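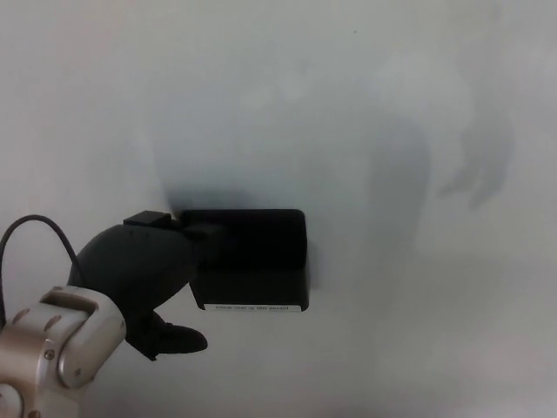

Ticket 434 – break room, wall unit by the door
Opened by: Catrin Dafis
Site: Sedstead, 2nd floor
Status: open

Black box on the wall, the one with the "Please clean up after yourself." label on the bottom lip. Wobbles when you lean on it. Reported in March, never got a ticket number so logging agian.

15/04/2018 09:20 – Tomos Howells
Checked upper screw, turns but won't bite. Anchor has gone. Lower one fine. Tightened what I could, still moves.

11:05 – Tomos
Plellgate can send anchors, pack of 14. Ordered. Wall is hollow there, the old plugs were the wrong type.

11:40 – Catrin
Can the label stay? Vaughan wants the bigger Clernix sign up instead. I'd keep this one, people do read it. Also crumbs on the floor underneath every afternoon, so maybe not everyone.

13:15 – Tomos
Label stays, not my call to swap it. Sign is a seperate ticket pls. Don't wipe the strip with the strong spray, last one lost its print that way – damp cloth only.

15:50 – Tomos
Anchors due tomorrow. Will take the box down before lunch, new plugs, back up same height. Leaving open till then.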